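Cloth corner detection: Ziletti planner vs. plain edge fitting?
Forum index > Software > Perception and planning

hemline_hal
Posted Saturday, 9:40 am
We're folding small cotton cloths with one arm and a parallel gripper, and I'm stuck on whether to keep going with the Ziletti grasp planner or throw it out. It takes the wrist camera view, segments the cloth, proposes grasp points and ranks them. On paper that's what I need. In practice it loves the bunched part of the cloth. Give it a piece that's mostly flat with one crumpled end and it goes for the crumple nearly every time with a high score.
I want it to take a corner on the flat part. Has anyone gotten it to do that without retraining?

torque_skeptic
Posted Saturday, 10:02 am
Of course it picks the crumple. A fold sticking up is the easiest thing in the world to pinch, and the score is "will the fingers close on fabric," which tells you nothing about whether you can fold from there. The planner is answering the question it was trained on. The marketing page says "garment-ready" and I have yet to see anyone post a garment.

pallet_jacqui
Posted Saturday, 10:15 am
We ran it at Dellcombe for two months on towels. It does fine at picking from a pile. For anything after the pick we ended up writing our own code. You can mask out the bunched region before it sees the image (depth threshold, anything over a few mm gets dropped) and then it does propose edges.

hemline_hal
Posted Saturday, 10:31 am
Tried the mask. The depth at that range is garbage on my sensor, the flat cloth and the table come out as one surface with noise on top. RGB only for the close approach, so I'd have to find the crumple by shading.

torque_skeptic
Posted Saturday, 10:48 am
Then skip the planner. Threshold on color, take the largest blob, fit lines to the outline, intersect them, done. It's 1990s vision and you can read every step when it breaks.

marrow_and_bolt
Posted Saturday, 11:20 am
Disagree with the "done" part. Line fitting works until a finger sits across the edge you're fitting. With a wrist camera the fingers are always in view and on a lot of approaches one of them covers part of the side you care about. The outline then has the finger's edge in it and RANSAC will happily give you a beautiful straight line along the gripper.

torque_skeptic
Posted Saturday, 11:26 am
So mask the fingers. They don't move in the camera view except along one axis. You know the opening width from the encoder.

marrow_and_bolt
Posted Saturday, 11:41 am
I do mask them. My point is that after masking you sometimes have one good edge and a short stub of the other, and the corner estimate swings all over the place. I logged this: same cloth, arm not moving, 18 estimates in a row, and the worst two were 19 mm apart. Pixel noise on the stub does that. A learned model at least has some idea what a cloth is shaped like.

torque_skeptic
Posted Saturday, 11:58 am
Or it has an idea what the training cloths were shaped like. Average over a few views from different heights and your 19 mm goes away. That's a motion planning fix, costs you one extra waypoint.

pallet_jacqui
Posted Saturday, 12:10 pm
Watch out for taking views while moving, though. We did that to save cycle time and the blur ate the edges. Ours only got reliable once the arm stopped and waited a beat before the grab. Ziletti's default config captures on the fly, by the way. Look for settle_before_capture, it ships as false.

hemline_hal
Posted Saturday, 12:22 pm
It was false. Great. Why would you ship it that way.

torque_skeptic
Posted Saturday, 12:25 pm
Because the demo video looks faster.

lint_trap
Posted Saturday, 1:37 pm
Has anyone here used the hem? If your cloth has a visible hem line it runs parallel to the border, so you get a second line for free and can reject fits that don't have a partner. The Desjardins edge tool does paired lines. It's clunky and the docs are bad but it's open and small enough to read in an afternoon.

marrow_and_bolt
Posted Saturday, 1:52 pm
Paired lines is a nice idea on a dark cloth with contrast stitching. On pale fabric in flat light I wouldn't bet on finding the hem at all. And if the surface has any ribbing you'll get parallel lines everywhere that have nothing to do with the cloth.

lint_trap
Posted Saturday, 2:04 pm
Mask by color first, then look for the hem only inside the cloth. The ribs are outside the mask. I'm not saying it's magic, I'm saying it knocked out most of my bad corners on light cloth, and mine was cream on white.

marrow_and_bolt
Posted Saturday, 2:11 pm
Most of them on how many cloths?

lint_trap
Posted Saturday, 2:13 pm
3. Yes, I know.

pallet_jacqui
Posted Saturday, 2:30 pm
Hal, what happens after the grab? If you're folding in half you need the corner. If you're only dragging it flat first, any point along the straight edge is good enough and you can stop fighting over corners. We pulled the crumple out by tugging from the opposite side and only then went looking for a corner.

hemline_hal
Posted Saturday, 2:44 pm
Folding in half, but flattening first would be fine. I assumed that was two problems when I only had time for one. The Cloverside people claim their controller does both in one policy, no explicit corner at all.

torque_skeptic
Posted Saturday, 2:51 pm
They claim it. Ask them for the failures.

hemline_hal
Posted Saturday, 3:35 pm
OK, plan for next week: settle flag on, color mask, finger mask from the encoder, edge fit, hem check if I can get one, tug first and look for the corner second. Ziletti stays installed for picking from the pile and nothing else. I'll post numbers whichever way they go. Attaching a wrist view at the kind of distance I mean. marrow_and_bolt, tell me if you'd trust a line fit on the top edge.

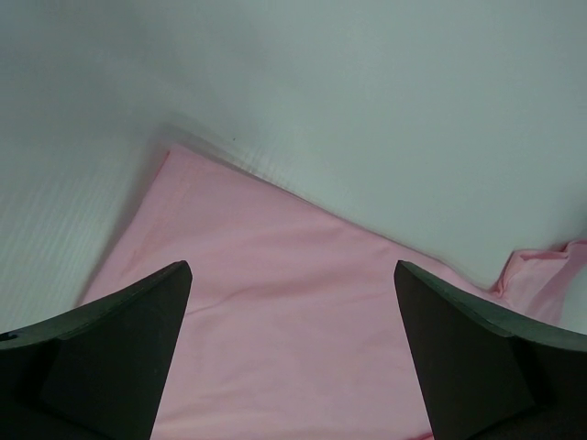

Wrist view, pink cloth on the ribbed surface, gripper open, bunched end at right.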